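Rewatching Tandthorpe, season 2, part one

I finished the second season of Tandthorpe again last night and I want to get my thoughts down before I start the third. I first watched it when it aired, one episode a week, and I remember being annoyed by most of it. Watching two or three a night is a different experience. The slow stretch in the middle takes an evening to get through when it used to take a month.

For anyone who hasn't seen it, Tandthorpe is a mining colony on a moon called Moura. The first season is mostly about the strike and who sabotaged the lift. The second season opens 80 days later with the strike over, the company gone, and the colonists trying to run the place themselves. Captain Lolleck is still in charge of the docks, although it is never clear who he answers to now. I used to think that was sloppy writing. This time I noticed that three different characters ask him the question and he changes the subject every time, so the writers knew.

The first four episodes are the best run the show ever had. "Low Air" in particular holds up. Almost all of it takes place in one corridor, with Lolleck and the engineer, Ansa, on either side of a sealed door, and the sound drops a little each time the camera goes to her side. I missed that completely the first time. There is no music until the last minute. When the door opens we don't see who is standing there, and the next episode starts two days later. People complained about that. I think it works, since the conversation through the door was the story and the rescue wasn't.

Then we get to the Gretuvetti.

I know some people love them. My friend Rochelle Quinlan has a whole shelf about them and will argue for as long as you let her that they are the reason the show lasted past its second year. The idea is good. They are traders who won't deal with anybody they haven't shared a meal with, and so the colony has to feed 50 of them out of stores that are already short. That is a real problem with real stakes, and the dinner episode gets a lot out of it. The cook has one good speech and it is a very good one.

What I don't like is what happens after. Over the next three episodes they go from hard bargainers to wise old friends who turn up whenever the plot needs a ship. By episode nine they know about the buried reactor, and I went back and checked, and there isn't a scene where anyone tells them. Rochelle says it's implied by the look between Ansa and the elder at the end of the dinner. I have watched that look several times now. It's a look.

Episodes seven and eight are the ones I skipped on my last rewatch, and I shouldn't have. Seven is the trial. It drags, but it is where Lolleck admits he had the lift codes all through the first season, and if you miss it the finale makes much less sense. Eight is the one with the kids in the tunnels. The kids are fine. The tunnels are obviously the same tunnel filmed from both ends.

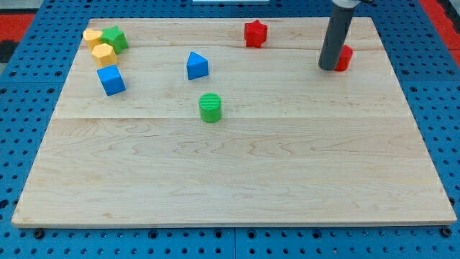
The finale is in two parts and I would have been happy with the second part only. Part one has a lot of people explaining the reactor to each other in the control room. Part two has the evacuation, and it is still tense even when you know who gets left behind. I had forgotten that Ansa is the one who gives the order. In my memory it was Lolleck, probably because he is the one who gets blamed for it all through season three. Her hand stays on the switch for a long time afterward and she doesn't say anything - I think that's the best acting she did on the show.

I also want to mention the last shot, the empty dock with the lights going off row by row. It was copied so often later that it looks ordinary now, but I remember it landing pretty hard.

If I had to rank the seasons today I'd put this one second, behind the fourth and ahead of the first. A month ago I would have had it near the bottom. The high points are higher than I remembered and the weak ones are mostly just slow.

Season three next. I plan to write about it in two posts, with the Lolleck exile episodes getting their own. Rochelle has already asked me to be fair to the Gretuvetti wedding, and I told her I'd watch it twice.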